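Sakenach wrist-view set, data card
14 comments | 37 shares

## What you get

Simulated runs of a two-finger arm, as seen from the wrist, with the joint states and commands that go with them. There are 2,008 runs in the current release, spread over 19 room layouts. Released March 2020 by the perception side of the Garlow project. The control side has its own data card, which is shorter and has fewer apologies in it.

## Layout on disk

Each run is a folder. Inside are `frames/`, `joints.csv` and `cmd.csv`. The two tables share a clock. The frames have their own clock, for reasons Eamon Mac Carthaigh will explain at length if you buy him lunch. Use `tools/align.py` and don't do it by hand. I did it by hand in February and would like the month back.

## Known trouble

- 212 runs have no gripper width. The loader fills in zero, so the gripper looks firmly shut even when it is wide open. Pass `--skip-null`.
- Layout 3 has its left and right walls swapped in the metadata. We fixed it once, and the fix swapped the floor as well.
- Depth is stored in millimeters, except in the readme that used to say meters.

## What the wrist sees

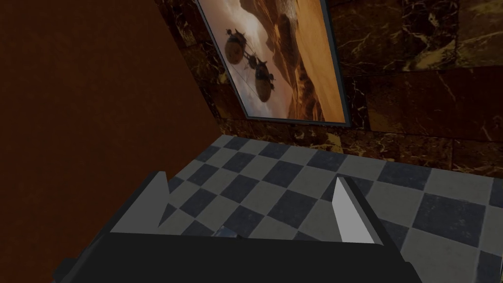
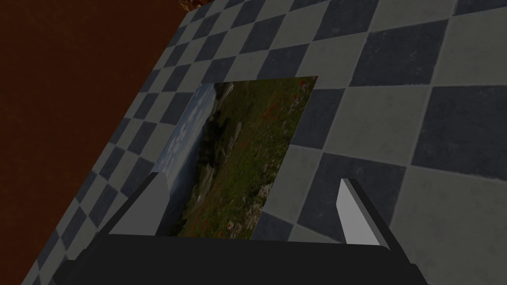 We built this set to test the floor finder, the piece of the planner that decides what counts as flat ground. It did very well on plain gray rooms, and Donal Kinsella was insufferable for a week. Then Mairéad Ó Riain started decorating. A desert landscape hung on a marble wall should be easy to leave alone, but the meadow picture lying flat on the checkered tiles is ground with a sky in it, and its horizon runs up and down. The first version of the finder trusted horizons. The current one fits a plane to depth first and looks at color afterward, and you can switch the old behavior back on with `--legacy-horizon` if you enjoy that sort of thing.

## Asking for help

Open an issue and attach the run number. Cormac Keogh reads them all and answers the ones with run numbers.

Related
- Drurby planner: release notes
- Quintero depth tools
- Garlow control data card
- Why our clocks disagree, part 3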